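Tidy-up robots still slow on the shop floor, Drusine trial finds

Sun 30 May
Reading time: 2 minutes
Print this article | E-mail this article

Homeware chain Drusine says robots are not ready to put away its stock, after a trial of table-mounted arms that began in April.

The company asked Monder, an automation firm in Barnthorpe, to test whether a pair of arms could handle the sort of light clearing-up its staff do at closing time. The first job was putting small coloured blocks into a plastic tub.
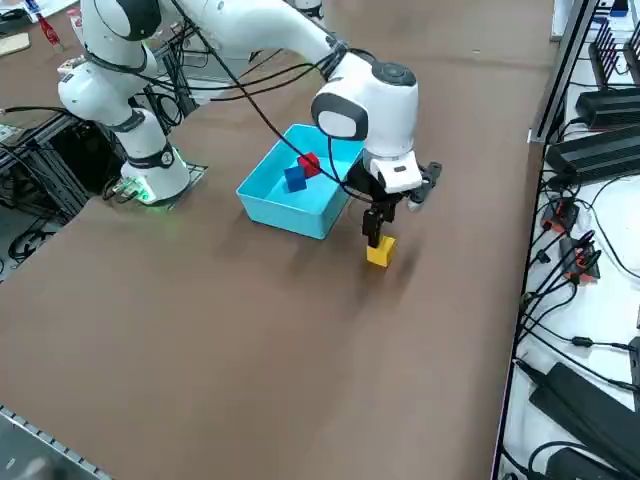 The gripper at the yellow cube, with the red and blue cubes in the bin.

Monder ran the job 200 times. A run took 40 seconds on a good day, which a store worker would beat easily. Project lead Reda El-Sayed said speed was the smaller problem.

"It does well when the blocks are lined up," El-Sayed said. "Shops and kitchens don't line things up for you."
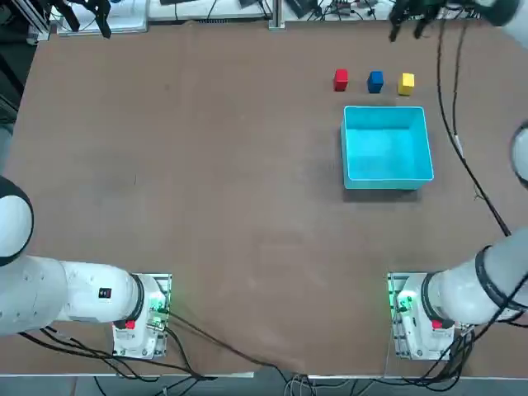 Red, blue and yellow blocks in a row behind the empty box.

Blocks placed close to the tub's wall caused the most trouble, and staff had to step in on 8 runs. Monder plans to move on to cutlery and folded tea towels, and expects cloth to be much harder. 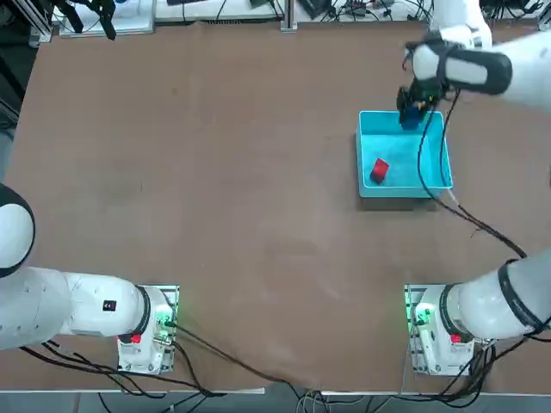 Drusine has 2 stores in mind for a later test, but has not set a date or a budget. A spokesperson said no jobs would change in the meantime and evening shifts would be staffed as usual.

Print this article | E-mail this article

Related items
Echeverri to trial self-driving floor scrubbers
Why folding laundry is still hard for machines
Barnthorpe warehouse adds night shift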